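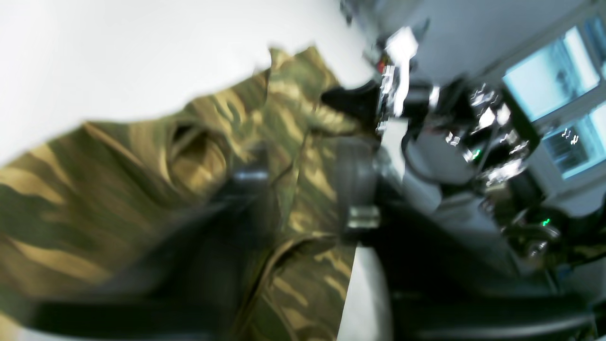 Leonidas Margaritis wrote in after last week to ask why we spend a whole session on camouflage cloth when the course is called Pattern and Printing, and whether the army stuff will be on the final. He also thinks stripes are "just stripes" and the blotchy kinds are where the real design work is. Fair question, yes it's on the final, and no on the stripes. Notes for both groups then.

Week 6 - Disruptive pattern on cloth

Start from the last handout (repeats, half-drop, brick). Same tools, different goal. A dress print wants to be looked at. Disruptive print wants the eye to lose the edge of the thing wearing it.

Two ideas to keep apart, people mix them up every year:

Matching - color and tone close to the background. Greens in green places, tans in dry ones.
Disruption - strong light/dark contrast inside the outline, so the shapes you see are not the shape of the body.

Most printed camouflage does some of each. Too much matching with no contrast and from far off you get one flat blob, person-shaped. Too much contrast in small pieces, same problem, it all blends to a mid tone at distance. Fine detail averages out. Write that down, it comes back in the essay.

Families, very short

Woodland type: big irregular blobs, usually greens, brown, black, a sand or khaki. Edges curvy. Blobs overlap like map shapes.
Tiger stripe type: long narrow brushy strokes, broken, one on top of another. Mostly across the body. Came out of Vietnam in the 1960s, many makers, many variants, collectors argue over them endlessly and we won't.
Splinter type: straight edges, hard angles. German, between the wars.
Digital type: small square pixels grouped in larger shapes. The squares are not really the point, it's the large and small shapes working together.

Plenty of commercial cloth sits between families. If you can't decide in the test, say what you see (edge, direction, scale, number of tones) and argue it. You get the marks for the argument.

Why stripes aren't just stripes

Direction. A blob print has hardly any, a stripe print has lots. So how it's cut matters much more. Turn a sleeve panel ninety degrees and the stripe goes down the arm instead of accross it, which can end up drawing the arm for you. Bad.

Also the folds. Flat on the table a stripe reads as a stripe. Bunched up it bends with the crease and you get real shadows mixed in with the printed dark ones. Dark streak or fold? Hard to tell, and that helps the cloth do its job. Draw your swatch flat AND crumpled, both in the sketchbook please. Last year half the class only did flat.

Printing side

Screens: one per color in general. Order usually light to dark, dark overprints hide bad registration. Leave some overlap (trap) or you get pale slivers of ground cloth along the edges.
Repeat size: the bigger the better for this use, small repeats show up as rows when the cloth is hung. Squint test.
Ground cloth: cotton takes the dye differently than a nylon blend, same recipe will not give same green. Test strip first.
Fading: the tones don't all go at the same rate. Old cloth can drift a long way from its original color so never match from a worn sample alone.

Anastasia Karras is bringing the Vlachopoulos swatch books Sunday for the open studio. Clean hands, no pens near them. There are 32 spots on the sign-up sheet, put your name down once only.

Homework

Design one repeat, four colors max. Stripe or blob, your choice, Leonidas should probably do stripe.
Print it at 2 scales, pin up both, look from the far end of the corridor. Half a page on which scale held together and which went to mush.
Read the Ploltow packet up to the section on dyes. Skip the appendix, its a mess in the scan.

Next week: resist methods, bring an apron. Room changes to 926, upstairs.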